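The Long Life of a Bedsheet

By Gillespie Mackay
2 March 2020

The mill at Pledstead stopped weaving sheets before most of its present neighbors were born, but the town still talks about bedding the way other towns talk about cars. People there will tell you the weight of a sheet by holding a corner of it. They know which houses on the river road were built for weavers and which for foremen, and they have opinions on ironing.

I grew up two streets from the mill gate. My grandmother worked in the hemming room and brought home seconds, which were sheets with a slipped thread or a crooked edge. We slept on seconds, ate off them when there was company, and hung them in the windows when the house was painted. I did not own a sheet without a flaw in it until I left for college.

A plain cotton sheet is among the hardest-working things in a house. It is slept on every night, washed perhaps once a week, and pulled tight at four corners by someone in a hurry. Most people buy one by color and price and think no more about it until it tears.

What the number on the package means

Thread count is the number of threads, running both ways, in a square inch of cloth. A sheet of 200 is a perfectly good sheet. Above that, the figure tells you less than the package suggests. Some makers twist thin strands together and count each strand, and the total climbs without the cloth getting any better.

The old Pledstead hands paid more attention to the length of the cotton fiber and the tightness of the weave. Long fibers make a smooth yarn with few loose ends. Short ones work their way out in the wash and form pills, those small hard balls that collect where the feet go.

Percale is a simple over-and-under weave and feels crisp. Sateen floats more of the thread on the surface, so it feels softer and has a slight shine, but it snags more easily. Flannel is brushed to raise a nap, and many families in the valley still change over to it in November, whatever the weather is doing.

Prints and children's beds

The mill came late to prints. For most of its history it made white sheets for hotels and hospitals, with a colored line woven near the hem so that laundries could sort them by size. The first patterned line was called Brumari, a spray of small blue flowers, and it sold well enough that a second printing room was added behind the dye house.

Cartoon prints followed for children's rooms. They were cheap to make and hard on the designers, who had to draw a pattern that could be cut anywhere and still look right. A child will sleep under a favorite print long after it has gone thin in the middle. Parents tend to keep these sheets, too, and they turn up years later on guest beds and in the backs of station wagons.

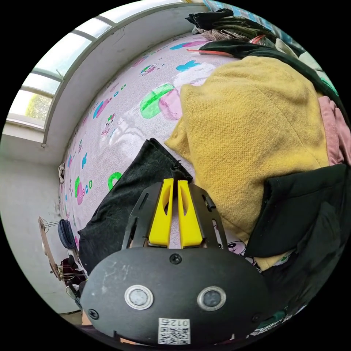 Washing and drying

Heat does more harm than dirt. Warm water is enough for most cotton, and a hot dryer run to the very end weakens the fibers and shrinks the elastic. Take sheets out while they still feel faintly damp and spread them over a door.

Use less soap than the cap suggests. Leftover detergent makes cloth stiff, and people often blame the sheet. Skip fabric softener on flannel.

Three sets to a bed is plenty – one on, one in the wash, one in the closet. Rotate them, and they will wear at the same pace.

Turning a sheet

My grandmother turned hers sides to middle. When the center wore thin, she cut the sheet down its length, sewed the two outer edges together, and hemmed the worn edges as the new sides. It left a seam down the middle that you learned to sleep beside. The job took an evening and added a few more years.

After that came pillowcases, then dust cloths. The last scraps went to the garage. I still have one of her turned sheets, with a Tedska label at the hem from the years when that company owned the mill. I use it to cover the tomatoes when frost is expected.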